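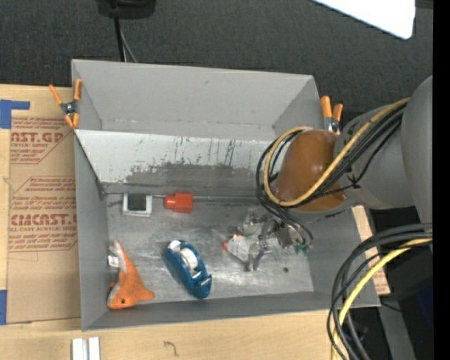 *Bac gris sur la table, pinces à poignées orange*

**Ticket 862 — le script de tri des factures s'arrête en route**
Ouvert par : Lụa Vũ, janvier 2023
Module : atelier Python pour débutants, Evport

Bonjour à toute l'équipe, et merci encore pour le dernier atelier, j'ai adoré (même les boucles, c'est dire !). Mon petit script renomme bien les premiers fichiers du dossier, puis il s'arrête au 177e avec un `UnicodeDecodeError`. J'ai relancé trois fois, redémarré l'ordinateur, bu un thé — toujours pareil.

**Réponse de Đạt Đồng**
Bonjour Lụa, quel plaisir de voir que tu t'en sers déjà au bureau ! Le fichier 177 a sans doute été enregistré depuis un vieux tableur. Essaie ceci à la ligne où tu ouvres le fichier :

`open(nom, encoding="cp1252")`

**Lụa Vũ**
Ça avance, il va maintenant jusqu'au 626e, mais les accents des premiers sont devenus tout bizarres...

**Đạt Đồng**
Ah oui, ton dossier mélange les deux encodages. Garde `utf-8` dans un `try`, et passe à `cp1252` dans le `except UnicodeDecodeError`. Pour le 626e, envoie-moi le message complet, je regarde ça avec Nga.

Statut : en attente du message d'erreur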